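Tarnach Street Fair Listings - Read Me

Last updated Mar 12, 2026

What is in the folder

There are two tables and a notes file. The first table, events, has one row for each street fair, parade or market day held in Tarnach and the neighbouring town of Stumotska. The second, stalls, has one row for each stallholder at each event. The notes file holds odds and ends that would not fit in a column, mostly about road closures and wet weather dates.

The events table has 92 rows. Of these, 59 are from Tarnach and the rest are from Stumotska. The stalls table is much longer and is less complete.

Columns in events

event_id - a short code, never reused
name - as printed on the program, including spelling mistakes
town - Tarnach or Stumotska
start_date, end_date - day, month, year
main_street - the street closed to traffic, blank if none
music - yes, no or unknown
entry_fee - in dollars, 0 if free

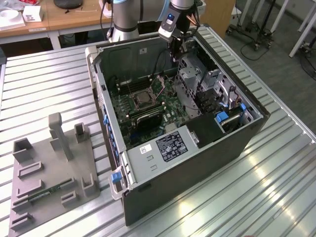
Fees were copied from the printed program where we had one. If the program gave a family price and a single price, the single adult price was used. Programs from the older years often say "gold coin" and these are entered as 1, with a comment in the notes file.

Columns in stalls

event_id - matches the events table
holder - business or group name
kind - food, craft, plants, rides, information, other
site - the number painted on the kerb, where known

A stall selling both food and craft is listed once, under whichever came first on its application form. The Bettencourt Bakery appears under two spellings and has been left that way. Tondier Amusements ran the rides at 26 events and is always under rides, even in the years it had a fairy floss van as well.

Known problems

Site numbers in Stumotska were repainted after the main street was resurfaced, so an old site 20 and a new site 20 are different spots. Use the town map in the notes file before comparing years.

The February lantern parade was listed as a market day in an earlier version. It has its own row now. Two harvest fairs have a start date but no end date - we have a poster for each and nothing else.

Attendance is not included. The numbers in the newspapers and the numbers in the council minutes did not agree often enough to be useful.
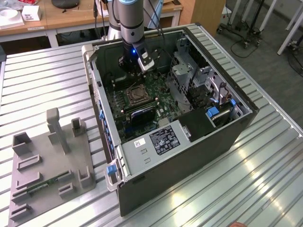

Danylo Hrynyshyn wrote that the music column should be marked unknown for all the early Stumotska fairs, as the programs only list a bandstand and do not say whether anyone played on it. He also asked for the brass band competition to be split from the spring fair.

The first change has been made. The second is waiting on a program for the competition's opening year, and anyone with a copy is welcome to send a scan.

Using the tables

You may copy and reuse both tables for any purpose. Please credit Tarnach Street Fair Listings and give the date at the top of this file. Corrections go to Enikő Jakab, with the event_id in the subject line.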